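# Bedroom Litter Notes

Last updated: October

Skekell is a small set of notes and photos on clearing snack litter out of bedrooms. It covers what gets left on and next to the bed, what goes in the bin, and what stays where it is. Kitchens and bathrooms are in a separate set, Cordero.

## What counts as trash

Empty wrappers, used tissues, drink pouches and plastic bottles are all trash for our purposes. We don't sort for recycling – local rules differ too much. A cup is labeled `check` until someone has looked inside it.

Soft toys, photo frames, bags and clothing are `keep`, even when they are sitting in the middle of the mess. On the bed below, the teddy bear with the pink heart is `keep`, and the wrappers, the green pouch and the bottle next to it are `trash`. The red wrapper over the bin is `trash` too, same as the orange one already inside.

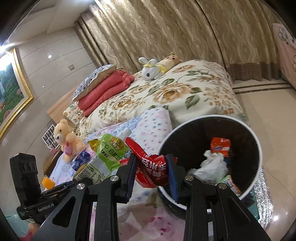
## Labels

- `trash`: goes in the bin
- `keep`: stays in the room
- `check`: needs a closer look

There are 1247 labeled items. Anything lying beside the bin gets its own label and is never assumed to be trash.

## Known gaps

Clear plastic is often missed against pale bedding. Foil wrappers that catch the light sometimes carry two labels. Fixes for both are planned under Cloltolico, along with 200 more items.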